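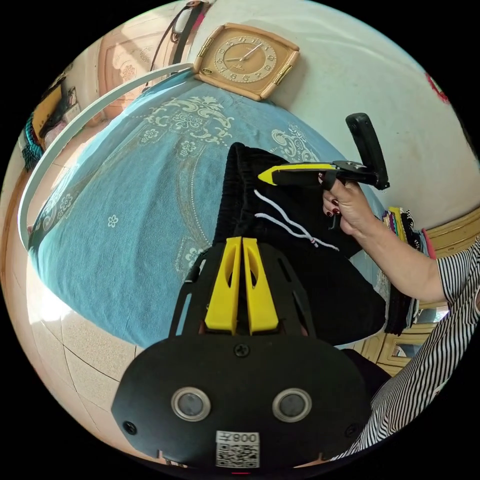
Moved back from two jobs to one in September and finally had time to sort out my running properly. A few posts on training for a first half marathon at 47, for anyone who asked.

Background: I had never run further than a bus stop. I started with the Gough parkland loop, a bit under two miles, and walked most of it. It took me until the fifth week to get round without stopping.

The plan I used was written by Folke Nordin, who coaches at Bummont Harriers. It is one sheet of A4. Three runs a week, one of them long, and the long one gets a mile longer every fortnight. No heart rate zones.

I did miss runs. Two weeks in November with a chest cold, and most of Christmas. Folke's advice was to pick up where I left off and leave the missed ones alone, so I did. 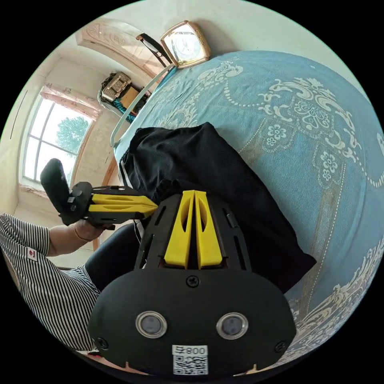

Shoes. I bought the first pair at the Rorkine shop by the station and paid too much. The second pair was last year's colour from the same shop at 30 quid less. Same shoe otherwise. Ask what they have in the back.

I got blisters from the socks. Thin ones without a seam over the toes sorted it.

Food. I can't eat before a run. Toast two hours ahead is the limit. On anything over eight miles I carry jelly babies in a sandwich bag and have two every couple of miles.

Kwesi Kpodo from the club swears by flat cola. I tried it once on the canal path and will not be doing so again.

The longest training run was 11 miles, out to the reservoir and back along the old railway. I went with Yevdokiia Bondarchuk, who is a good deal quicker than me and talked the whole way about her allotment. I now know a lot about blight.

The race was the Jelonel Half. 3,000 places, and it sells out early, so if you want to do the next one get on the mailing list now. Numbers were posted out. Bag drop was free but the queue was long, so leave time for it.

The toilets had a longer queue than the bag drop. Go before you leave the house.

The course is flat to mile four, then there's a drag up past the hospital that goes on for most of a mile. After that it rolls. The last 200 metres are on grass, and it was soft underfoot by the time I got there.

I started too fast. Everyone had told me not to. I paid for it at mile nine and walked two bits of the road by the golf club.

Finished in 2:31. I'd wanted under two and a half hours. The oldest man from our club, Oluwaseun Iyamu, is 72 and he was already in his coat eating a banana.

Stairs were hard for three days. I went down them backwards. Back out for a slow two miles on the fourth day and felt all right.

Several people asked about the plan. Folke is happy for me to share it, so reply if you want a copy and I'll send it over this evening. Next one I've entered is a 10k in September.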